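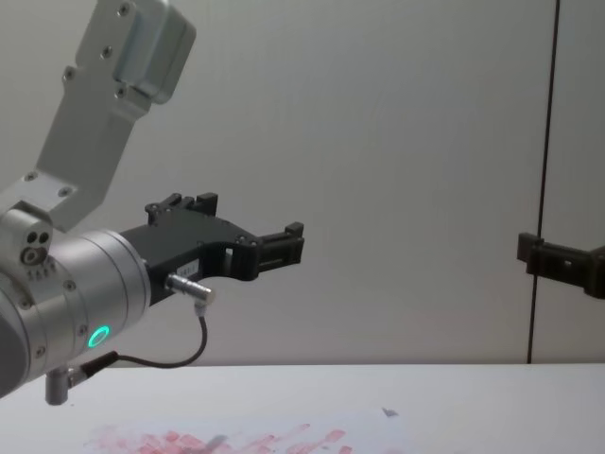
*Small screws in silver metal, with a green light glowing nearby.*

## Do screws really hold forever?

Grown-ups like to say that once something is screwed together, it stays together. Should you believe them? Look at the handle on an old saucepan before you decide.

A screw is a metal rod with a ridge winding around it. The ridge is called the **thread**. If you could peel it off and straighten it, you would have a long, gentle ramp. Turning the screw pushes that ramp along, a tiny bit at a time. One full turn might move it less than the thickness of a coin.

When the head of the screw meets the metal, it can't go any farther. Keep turning and the screw stretches. Yes, metal stretches! It's far too little to see, but the screw pulls back like a very stiff rubber band, and that pull squeezes the parts together.

So what goes wrong? Shaking, mostly. Every wobble can let a screw slip backward a little. The box for a Tavness desk lamp says "never needs tightening." Never is a long time. We'd like to know who waited around to check.

### Is tighter always better?

You'll hear this one a lot, and it's wrong. Turn a screw too hard and the thread can tear, or the head can snap off. Then it holds nothing at all.

### Why use a whole ring of them?

One screw squeezes hardest close to itself. A ring of screws spreads the squeeze around the edge. People who build things often tighten a little on one side, then a little on the opposite side, so the part doesn't tip.

### What about the holes in the top?

Some screw heads have a slot, some have a cross, and some have a hole with six sides, called a **hex**. Fans of each kind will tell you theirs is best. A slot is easy to make, but the screwdriver slides out of it. A hex grips well until it fills with dirt.

### Try it

Ask an adult for a big bolt and a nut. Mark the nut with a pen, give it 3 full turns, and measure how far it moved. Then guess how far 18 turns would take it. Don't trust our answer. Measure that too.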